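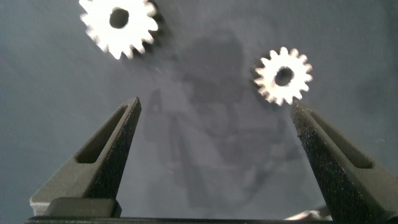
Wrist camera, two of the white gears on the mat, gripper open

Gripper opens by itself during a move and drops the part

Posted by Yuxi Fan in Small Arms and Grippers

I have a Bikero arm with a Guten two-finger gripper picking gears off a gray mat. The parts are white spur gears and metal bevel gears. It ran fine through the summer. Since September the gripper lets go of the part in the middle of a move. The arm keeps going as if nothing happened, gets to the drop point, opens, closes and goes back for the next one.

The log shows 41 drops in 2,579 cycles. That doesn't sound like much, but they come in bunches. I can get a whole morning with none and then four in a row. It happens with both kinds of gear, so I don't think it's the part.

What I have tried:

Raised the grip force from 49 to 58 percent. No change.
Cleaned the finger pads.
Slowed the arm to half speed. Fewer drops, but not zero.
Reinstalled the gripper driver.

There is no error code. The only odd thing is that the gripper status sometimes reads "not ready" for a moment and then goes back to normal. I was told to ignore that because the driver does it at startup too.

One more thing, and it's why I'm asking now instead of living with it. Last week a bevel gear came down while the arm was swinging and landed on the floor next to my foot. I was outside the line but not by much. Is this a gripper that needs to be replaced?

Jianguo Zou

Probably the force. Metal gears are heavier than people think and the pads wear out. Put it at 100 and get new pads. I had the same problem with a Jandberg gripper and new pads fixed it.

Lanying Lu

I would not go to 100 percent. You will crack a plastic gear sooner or later, and you already said that more force made no difference. A part that slips out of worn pads usually goes crooked first and comes out at the same place in the move, when the arm speeds up or stops. Your description is of a gripper that opens, which is a different fault.

The "not ready" message is the clue. The gripper is losing power or signal for a moment and restarting. Some grippers open when they restart. Check in your manual what yours does, because that decides how careful you have to be while testing.

Most of the time the cause is the cable at the wrist. If the loop is too short, the wrist pulls on the plug when it turns to one end of its range.

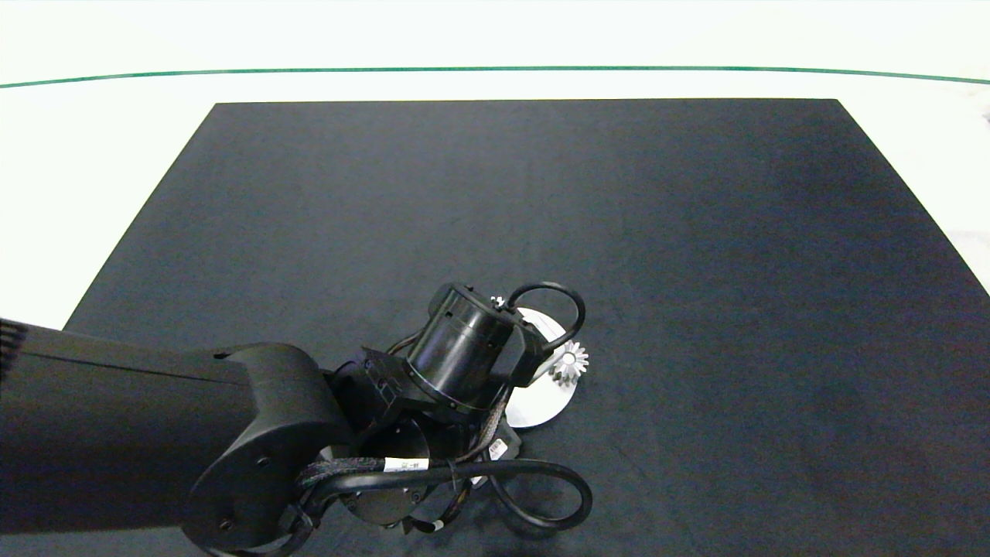

If it is too long, it swings around and rubs or catches on the arm. Either way the plug works loose a tiny bit every cycle. Slowing down helps a little because the cable gets jerked less, which matches what you saw. The bunches fit too. The plug creeps out, makes bad contact for a while, then some other move pushes it back in.

What I would do, in this order:

1. Stop the arm and switch off power before you touch any plug. Don't just pause the program. A gripper that restarts can close on your fingers.

2. Unplug the gripper cable and look at the pins and the locking ring. Look for a bent pin or a ring that spins without getting tight. Plug it back in and tighten it all the way.

3. Power up and open and close the gripper a few times with the arm standing still. Then have it hold one gear low over the mat.

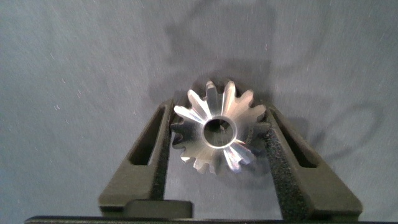
4. With the gear held, jog the last wrist joint slowly to each end of the range your program uses. Watch the status line the whole time. If it flips to "not ready" at one end, you have found the spot. Keep your hands out of the way and don't wiggle the cable with the arm powered.

5. Power off again, reroute the cable with enough slack for both ends, and tie it down close to the plug so the tie takes the pull and the plug doesn't.

6. If the cable jacket is flat or shiny where it bends, replace the cable. A broken wire inside will act the same as a loose plug.

Also, change your program so that "not ready" stops the arm. Whoever told you to ignore it was only right about startup. And move your line back. A part let go in the middle of a swing keeps moving the way the arm was moving, so figure it from the fastest move in the program.

Yuxi Fan

It was step 4. The status dropped out with the wrist turned most of the way clockwise, every time. The locking ring was only about half on. I tightened it, gave the loop more slack and put a tie near the plug. Force is back at 49. No drops so far today, and the arm now stops on "not ready." I've ordered a spare cable too.

Xiaoyan Lei

Same gripper here, different arm. Check that ring again in a week. Mine backed off twice before I put a mark across it with a paint pen so I could see if it had turned.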